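Bimanual demos: record the idle arm or mask it out?
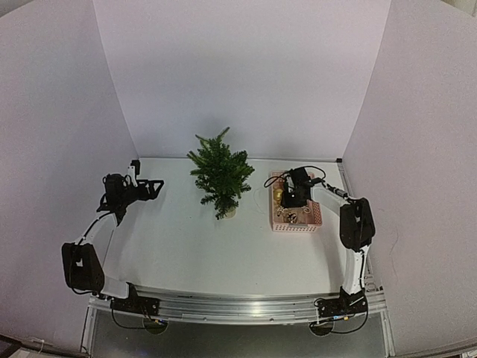 Tree task, right gripper down in the ornament basket, left arm waiting.

Posted by Murali Kurian in Data collection

We are recording teleoperated demonstrations for a tree decorating task. Two arms on a common rail, white table, plain panels on three sides. The right arm picks an ornament from the pink basket and hangs it on the tree. The left arm is meant to steady a branch, but only in part of each episode. The rest of the time it stays open and waits.

We have 85 episodes so far. After training, the left arm drifts towards the tree during the pick, when it should hold position. The right arm picks acceptably. My operators do not keep the left leader arm quite still while they concentrate on the basket, so there is small motion in the recorded actions.

Should I mask the left arm's actions during the pick, or record again with stricter instructions? Tree and basket positions are the same in all episodes. Episodes are stored in Dokis format at the default rate.

Gertraud Zaugg

Do not mask yet. If you drop the left arm from the loss during the pick, the policy has no target there and the drift may get worse. Replace the left actions in that phase with a constant hold pose, taken from the first step of the episode, and retrain on the same data. That costs you one training run and no operator time.

Then check two things:

Plot left joint positions against time for all episodes on one graph. If the steadying motion starts at very different points, the policy is averaging over them. Give operators a fixed cue, e.g. left arm moves only once the ornament has cleared the basket rim.

Look at the start poses. We had 33 episodes in one set where the left arm began wherever the last episode had left it. A scripted return to home before each recording fixed this.

I would also move the tree and the basket between episodes - a few centimetres and some rotation is enough to begin with. With everything fixed, the policy can replay a trajectory and hardly use the cameras. Your pick result may look better than it is.

Pramila Mittal

Had the same with Cisum arms, went away with more data. Try 2 operators instead of one?

Rajkumari Lodhi

More data with the same jitter in it will not remove the jitter. Agree with Gertraud on the hold pose.

One addition on the basket. When the gripper is down inside it, a view from above or the side loses most of the contents, so the wrist camera has to carry the grasp, if you have one fitted. Check its exposure before recording again. Shiny ornaments clip easily and the Ulosau viewer does not show this unless the histogram is switched on. Also keep the order of ornaments random. Ours always took the gold one first and the policy stalled when it was missing.

Murali Kurian

Hold pose substituted, training again now. Start poses were not consistent - 4 different clusters on the plot. Will add the homing script and post the curves on Friday.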